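Project Updates | Grippers & Head Cameras

Progress report to the Rirside fund, 2024-10-04
Prepared by Nazanin Salehi

Dear Ilse, dear all,

Thank you again for your patience over the summer – I know the July note was thin, and I'm glad to have more to tell you now. We have been comparing the two grippers, the Bason two-finger and the softer Pellthorpe, on household items, and spray bottles have turned out to be the hardest of the lot. We planned 200 trials per gripper. The Bason has finished all of its trials and the Pellthorpe stands at 110, mostly for want of a spare finger pad that took its time in the mail.

Alongside this, Octavio has been recording people doing the same chores by hand with the head camera, so that we can see where fingers go before we ask a gripper to go there.
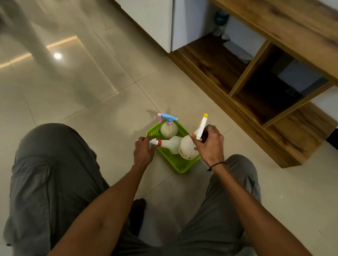 The neck, just under the trigger, is where we now aim the Bason, and its success rate on upright bottles is 83 percent. Bottles lying on their side are another matter (73 percent, and some ugly drops!). The Pellthorpe feels gentler, but I'd like the full set before I say more.

Liviu has moved both arms to the Orakzai controller, and it has behaved nicely so far. We are still inside the budget, and the next report will cover the remaining Pellthorpe trials.

With warm thanks,
Nazanin

Comments

Eilidh Farquharson: Were the bottles full or empty for the side-lying trials?

Nazanin Salehi: Half full, Eilidh – full ones are next on the list.

Ilse Koster: Lovely to read, thank you. Please send the budget sheet too.

Contact the project team | © 2024 Rirside | Back to top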